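Janvier
Par Kevin Escobar

Chez Grelleo, on apprend à plier le linge aux machines, et il faut pour cela une patience de grand-mère. On prend la pince en main, on s'approche du lit, on saisit la serviette, on la replie, on la défait, et puis on recommence — 49 fois dans la matinée, quand tout va bien !
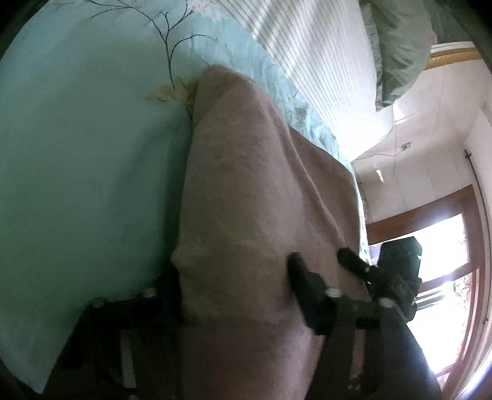 Le plus difficile, m'explique-t-on autour d'un café, c'est de rester naturel, de ne pas s'appliquer comme un élève devant l'inspecteur. Le modèle, baptisé Plimley, a besoin de gestes ordinaires, avec leurs petites hésitations (et même leurs ratés, que l'on garde volontiers). Il en a déjà reçu 700, et l'équipe compte lui en offrir bien d'autres avant le printemps.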